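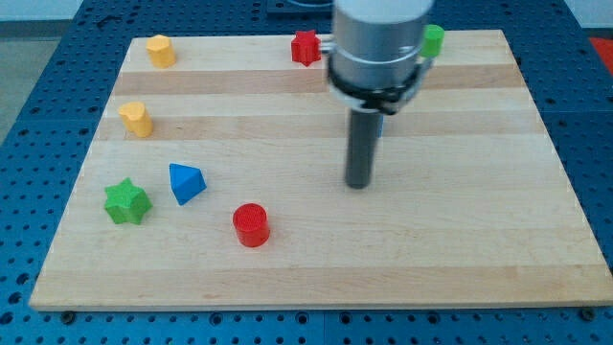 Search tickets Enter keyword

Ticket 427: Block pushing examples, recorder drops commands
Queue: Getska, Burkthorpe site
Status: waiting for second run
Print this page | E-mail this ticket

Problem. In our set of 3000 examples, some have arm positions but an empty command field. The rod moves, the blocks move, and the file says that no command was given. The learning system can not use such examples.

Thursday, 9:40. I restarted the recorder and pushed the red cylinder toward the green star, 6 times. In 2 of the files the commands are missing again.

11:15. I compared the clocks. The machine which writes the commands is late against the arm controller, and the recorder throws away every message that looks too old. I have set both to the Clastgate time server.

14:30. Same push, same instruction text. All files are complete. I did not yet try the long sorting tasks.

Request to the Alaoui team: please do not delete the bad examples. The pictures in them are good and maybe we can fill the commands from the arm log.

2 comments | Share 0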